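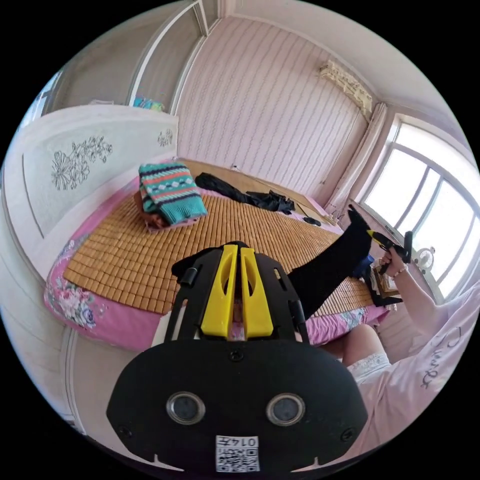 How should a woven bamboo sleeping mat be cared for when the bed is also used for folding clothes?
Clear the bed first, wipe the mat along the rows with a damp cloth, and return clothing to it only once the tiles are dry to the touch.

Warm-weather bedding and the folding of laundry
Household Guidance Notes, Vinbridge Residents' Service
Revised 30 April 2022

These notes are issued to residents of the Vinbridge and Buchanan buildings. They apply to tile-type bamboo mats laid over an ordinary sheet, and to the sorting and folding of clothes on top of them.

Laying the mat

The bottom sheet should be fitted and pulled smooth before the mat goes down. A crease under small tiles can be felt through them and will, over a summer, wear a line in the fabric. A cotton sheet in a floral or other busy print is quite suitable and hides the faint marks that tiles leave behind.

Unroll the mat from the head of the bed to the foot. Mats should be rolled for storage and never folded, as the cords between the tiles will stretch at the fold. Residents who find a loose or broken cord should tie it off promptly with strong thread of a similar colour.

Cleaning

Use lukewarm water with a small amount of mild dish soap – 2 mL in 375 mL of water is sufficient. Wring the cloth well. Bamboo should not be soaked, hosed in the bathtub or placed in a washing machine. Wipe once more with plain water and stand the mat in a shaded, airy spot, turning it partway through. Direct sun on a balcony will make the tiles brittle.

The sheet beneath is to be washed on its usual schedule. Mats do not keep sheets clean, whatever the packaging may suggest.

Folding on the bed

A mat gives a firmer surface than a quilt and is convenient for folding. Zippers, hooks and metal buttons should be fastened or turned inward, as they catch between the tiles.

Patterned knits. Lay the sweater face down, bring each side in to the centre with the sleeve folded back along it, then fold the hem up to the neck. Where the knit has horizontal bands, line the bands up at the edges and the fold will be square. Knitwear belongs on a shelf. Hangers pull the shoulders out of shape.

Black garments. Keep these in one place, apart from pale items, and smooth them by hand before folding. Lint is easier to find under a window than under a ceiling light. Socks and other small dark pieces should be paired first, as they are readily lost among larger ones.

Trousers and leggings. Hold by the waistband, shake once, and match the legs seam to seam. Fold in half lengthwise and then in thirds.

Fringed items. Scarves and throws with a fringe should be folded with the fringe to the inside. Comb it straight with the fingers beforehand. Do not pile heavy knits on a fringe for the season; it will set in whatever direction it was pressed.

Clothing ought not to be left on the mat overnight. Damp seams can mark bamboo, and the marks do not always come out.

End of season

Mats may be put away once nights turn cool. Confirm that both faces are dry, roll loosely with the smooth side out, and tie with cotton tape in two places. Plastic wrap is not recommended – an old pillowcase or sheet is preferable. Store upright in a closet, away from the baseboard heater.

A mat that smells musty in January has usually been rolled too early. Unroll it, wipe both sides, and air it indoors for a full day before rolling it again.

Printed copies of these notes are kept in the laundry room at Buchanan, beside the folding table.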